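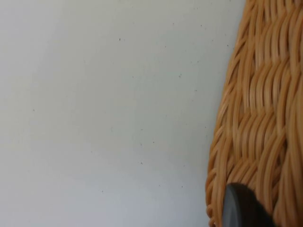

Wiesława Laskowska

Wicker basket on a pale matt top, small dark specks scattered over the surface beside it. I want to know whether specks like these come from the weave or from somewhere else. Basket is a Plurkia, bought second-hand. Top is wiped with a damp cloth every evening and there are specks again by morning.

talurley_bench
Could be anything. Dust, crumbs. Put white paper under the basket overnight and a second sheet at the far end of the table. Compare.

ekdale173
Old willow sheds. Bits of bark and broken fibre work out of the recesses whenever the basket is lifted. Vacuum it with the soft brush, inside and out, then wipe with a barely damp cloth and dry it away from the radiator.

talurley_bench
You're assuming willow. She hasn't said what it is, and a photo of the side won't settle it. Fine powder in small heaps would worry me more than loose specks. Heaps mean beetle.

Wiesława Laskowska
No heaps. Paper test done, both sheets marked much the same. One more from the same table, with the twisted border at the bottom of the basket.

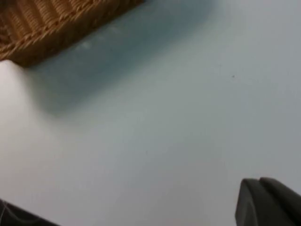

Ekdale, Friday, April 17, 2020

Faint paler smudges on the top as well, in the shadow close to the border. Marks or reflections, I can't tell which.

ekdale173
Move the basket and look from a low angle. A reflection will shift, a mark won't. I'd still vacuum the thing.

talurley_bench
If both sheets match, the basket isn't your main source. Check the ceiling and the window frame above the table. See Kazlauskienė's post 894 in the dust thread.

Wiesława Laskowska
Will read it. Basket goes on the shelf until May and the paper stays down.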